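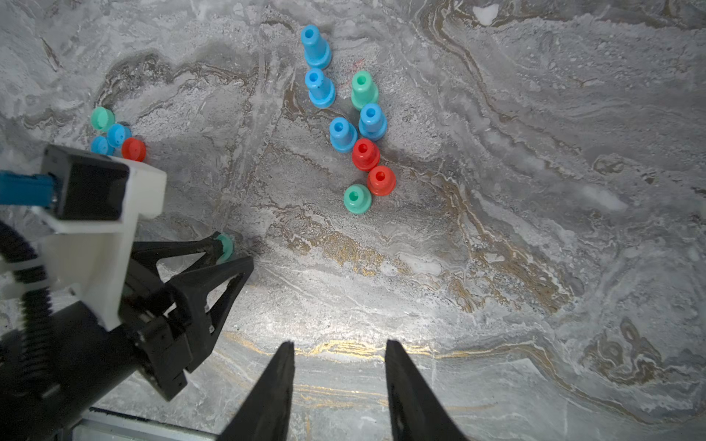
Zubaida Bhutto
Lecturer, Household Budgeting, evening section

Week 7 notes: the emergency fund

An emergency is a thing you did not plan and cannot put off. The dentist counts. A sale does not, however loudly it shouts.

Start with 30 dollars a week. By January you will have a cushion, or at least a small pillow. 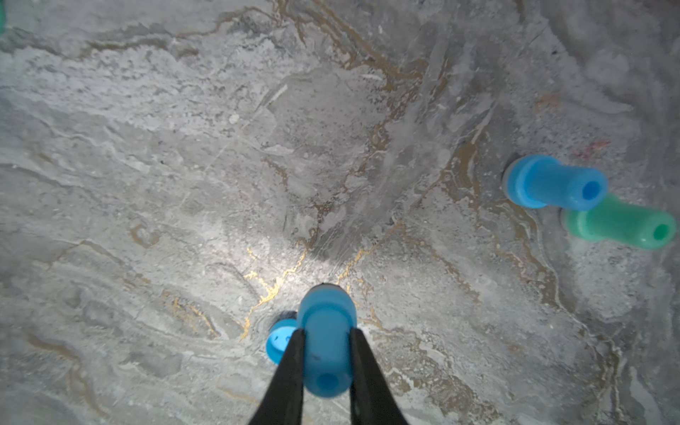 Yaw Ansah asked whether paying off the card should come first. Mostly, yes - but keep 400 back, or the next flat tire goes straight onto the card. 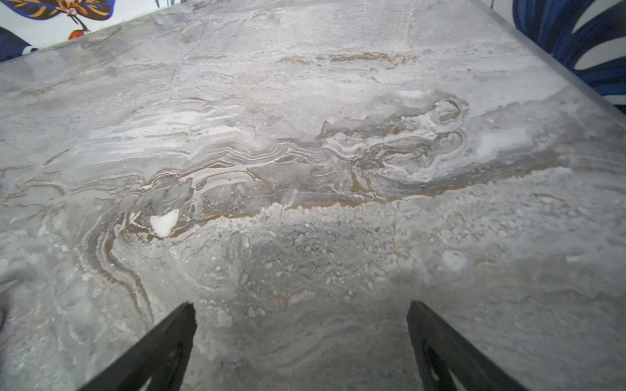
Put the money in a separate account, one with no debit card. For next week, bring one bill you don't understand.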